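The Udora Crossing, documentary film on DVD

Udora Crossing follows six young dancers from the town of Udora as they prepare a stage show with their teacher, Merle Hapeta. Director Keegan Tuhiwai stayed with the group for two years and filmed in their homes and in the rehearsal hall.
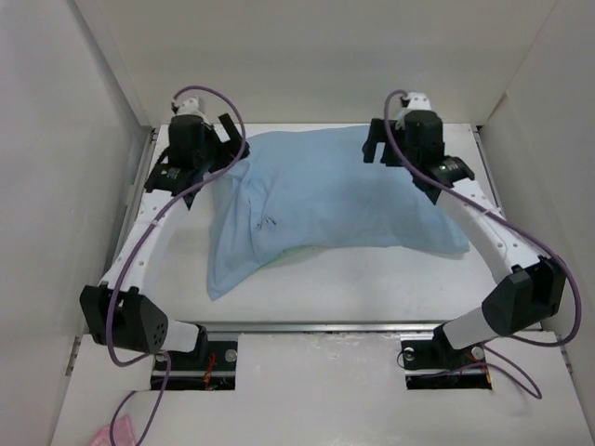
The set has 2 discs. The second one contains the full stage show and a talk with the composer, Shuzhen Hou. Subtitles are in English and Spanish.

Schools and libraries should choose the Group License, which includes the right to show the film in class. The home edition does not include this right.

Published by Stutcombe Films, October 2024. Orders are sent within 3 working days.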